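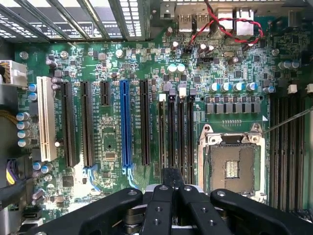

主板上方的夹爪。CPU插座敞开,里面没有处理器。

机器能不能干杂活:拆装旧电脑篇

这一组图放在“机器能不能干杂活”栏目里。前几期看的是叠毛巾、收碗碟和给货架补货,这一期换成维修铺里最常见的一类活:打开台式机机箱,把内存、处理器、硬盘和扩展卡取下来,再装回去。

选这个题目,是因为它处在家务和车间之间。很多人在家里自己换过内存,回收站和维修铺则要成批地做。Brustau的一家旧机翻新铺子给我们看过他们的账本,一年收进3,526台台式机,全部由人工拆解。铺子里试过自动拧螺丝的工位,用了一个季度就撤了,因为机箱型号太杂,换一次夹具的时间够一个熟手拆完两台。

先说难在哪里。主板上的零件靠得很近,内存槽挨着处理器插座,旁边就是成排的电容。人伸手进去,手指会自己绕开这些东西,碰到了也会马上收力。夹爪要做到同样的事,得先知道自己离每个零件有多远,还得知道碰到的是什么。

处理器插座是最让人担心的地方。空着的插座里,触点很细,压歪一片,整块主板可能就报废了。人装处理器的时候讲究对准缺角,平放下去,不要推。这几个动作说起来简单,写成程序要考虑的情况很多:处理器拿歪了怎么办,压杆没有完全抬起怎么办,放下去之后没有落平又怎么判断。

内存条的要求正好相反。它需要用力,两端要压到底,听到卡扣合上才算完。力气小了,开机不亮;力气偏在一边,插槽会受损。同一只夹爪,前一分钟要轻拿轻放,后一分钟要往下压,这对控制的要求比搬箱子高得多。

线也是麻烦。旧机箱里的线没有固定的走法,上一个装机的人怎么塞,它就怎么待着。Hatetti的一位读者来信说,他拆过的机器里,耽误时间最多的一直是线,不是螺丝。我们同意这个看法。软的东西每次形状都不同,叠衣服那一期也遇到过这个问题。
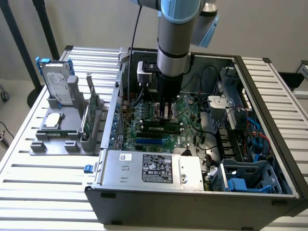 Amundsen留言说,他在铺子里干这行,最关心的是机器装完以后谁来负责。人装错了,当场开机就能发现,拆开重插就行;机器要是把针脚压坏了还继续往下做,后面一批都得返工。他认为现阶段让机器做拆卸比较合适,安装还是留给人。

机箱侧放在铝制工作台上,机械臂从上方伸进去,两指夹爪朝着内存槽。左边的灰色塑料架上放着一块3.5英寸硬盘、一张绿色电路卡和一颗处理器。

把零件摆在固定的架子上,对机器帮助很大。位置定了,取放就少一道寻找的工序。普通维修铺的台面不是这样,螺丝、硬盘、风扇常常堆在一处,人靠眼睛一扫就能挑出来。要让机器进铺子,台面多半得先改。

再说时间和钱。Pralosano有一家培训学校,课上要求学员在49分钟内完成一台整机的拆和装,包括理线。老师说,练过几次的学员大都能达标。机器如果要按这个标准来比,中途就不能停下来等人扶正零件,可是停下来等人恰恰是许多演示里剪掉的部分。同一家学校估过,改造一个工位的配套夹具要400欧元,机械臂另算。对一年只修几十台的小铺子来说,这笔钱不好收回。

目前我们的看法是:型号统一、数量大的拆卸工作,机器有机会先做起来;家里偶尔换一条内存,还是自己动手快。至于混着各种旧机型的维修台,还要再等。

下一期看厨房,内容是装洗碗机。家里或店里有想让机器试试的活,可以在页面下方留言,写清楚东西的大小和平时要花多长时间。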